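Bread bag closures: people wanted for a household packaging panel

Hisside is looking for 40 people who buy bread or buns in clear plastic bags and are willing to tell us what they do with the bag once it has been opened. I run the panel, and I should say at the outset that I doubt most of what is claimed for bag clips. Jornano's leaflet says a clip keeps a bun soft for days. Perhaps it does. I would like to hear it from kitchens first.

You will get 10 plain clips and a paper diary. For 6 weeks you close your bags however you normally would -- clip, knot, twist, tucked under the loaf -- and write down which you chose and whether the bread was worth eating the next day. If the clips end up in a drawer, write that down too. We learn very little from people being polite to us.

You need a kitchen table or worktop, a regular bread habit and legible handwriting. You do not need an interest in packaging, and I would slightly prefer that you had none. Anyone who works for a bakery or a clip maker is excluded.

Travel to the closing meeting is paid. The diary is not, beyond the bread money, and I won't pretend otherwise.

To apply, write a short note to Lucero Cuervo at the Hisside office saying what bread you buy and how you shut the bag. Babar Ghumman will reply either way. 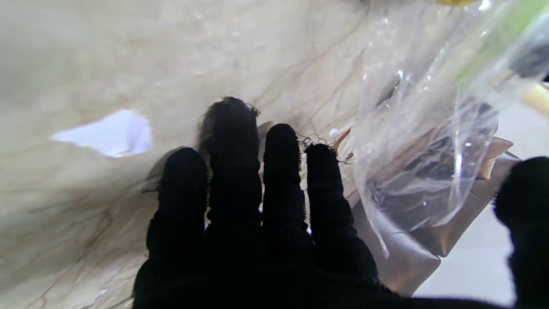
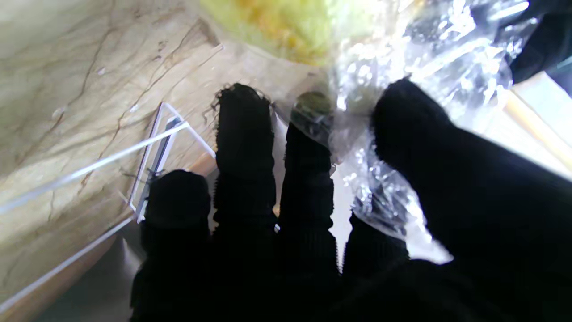
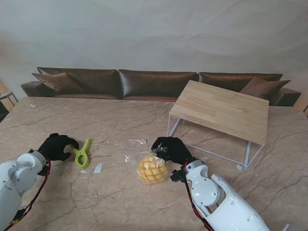 Salazar, September

Places are given in order of reply. A pineapple bun counts as bread for our purposes, and so does anything else that comes in a bag and goes stale. Diaries go back to In-ho Pyo, finished or not.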